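Banisstead Coffee Corner: Cups and Counters

4/16/22

A small gallery from the coffee corner on the second floor at Banisstead, which reopened in its new spot next to the post shelves. Captions run in the order the pictures went up. Click any of them for the larger size.

The old counter
Taken before the move. The worktop came from Hernarix and had been in use for 14 years. The kettle ring by the sink never came off.

The shelf
Put up on the first morning. Sugar on the left, tea in the middle, spare lids in the tin. Please put the tin back when you have finished with it.

Boxes of cups
We ordered 2376 cups and have used more than 400 so far. The rest are stacked under the stairs, with the sleeves in a separate bag.

A cup with its lid on
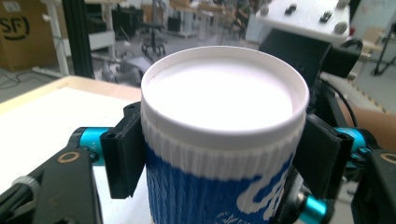 The white lids need a firm press all the way round, and it is worth checking the rim before you carry a drink upstairs. The ribbed sleeves can go back in the bag if they are clean.

The noticeboard
The price list and the milk rota are both pinned up here. The rota runs to the end of June, and there are gaps in the last two weeks.

More pictures will be added when the Uvness chairs arrive.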